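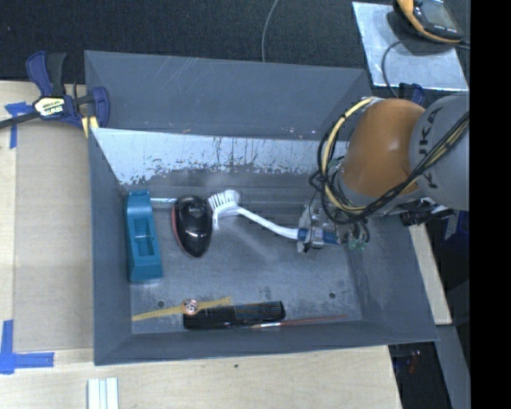
Bin picking cell going in at our returns warehouse - what happens to the people on the sorting bench?

Asked by Lærke Blöndal in Warehouse and Logistics
3 answers

I lead the second shift at a returns center (mixed household goods, small electronics, odds and ends). In October we're getting a robot that picks single items out of a bin, the way a person on the bench does now. I've watched it pick up a dish brush by the handle and I'll admit I was grinning the whole time. I want this to go well!

My crew is less sure. Nine of them work the bench. Management says no jobs are going, but they haven't said what the jobs will be. For anyone who has been through this: what did people end up doing all day, and what should I ask for before it goes live? Also, does the pick rate on the wall screen become everybody's pick rate?

Answer from Heiðrún Thorlacius
Marked as helpful

We did this at Magesa and I would do it again tomorrow. I was on the bench for years before the cell came, so this is from that side of it.

The grabbing goes first. What's left is everything around the grabbing: deciding if a thing can be resold, reading the customer's note, clearing a bin when the arm gives up on it. Mixed bins are where people still matter most. A brush with a nice long handle is a friendly shape. Put a shiny black mouse right up against it, or a watch lying on top of something else, and somebody has to decide what a good pick even is. Our old bench hands were brilliant at this - they could look at a bin and tell the engineer which item would cause trouble.

Things I'd ask for:

Training hours on the clock, on your own shift. We got 14 hours each, and the second shift had to fight for theirs because the trainer went home at four.

The right to pause the cell without calling a supervisor. Get that in writing.

A new job title with a pay step. If your people are clearing faults and teaching it items, that's a different job from sorting. Ours came through late and there was bad feeling over it.

Rotation. Watching a robot for a whole shift is harder than it sounds. We swap every couple of hours with grading, and people's wrists are so much better now.

On the wall screen, ask them to show the cell and the bench separately. Ours were added together at first and it made a slow robot day look like a slow people day.

Answer from Poul Hallgrímsson

It depends on your contract. Our place has 202 people and the agreement covers "new equipment", so we had a meeting before anything was bolted down. Check yours. Also ask who cleans it.

Answer from Bjarke Mikkelsen

Agree with Heiðrún about rotation. One thing to add: let the crew choose the test items. We handed ours a cart and said bring the worst stuff you've got, and they came back with 300 things, half of them tangled in their own cords. It was the best afternoon we had all year, and the integrator was still working through that cart weeks later. People who had been quiet about the whole project started arguing over which way up a hairbrush should go.

Pay I can't help with, ours didn't change.

Comment from Lærke Blöndal

Thank you all! Taking the pause rule and the two separate numbers to my manager this week. Poul, good point about cleaning, I hadn't thought of it and I bet it's us.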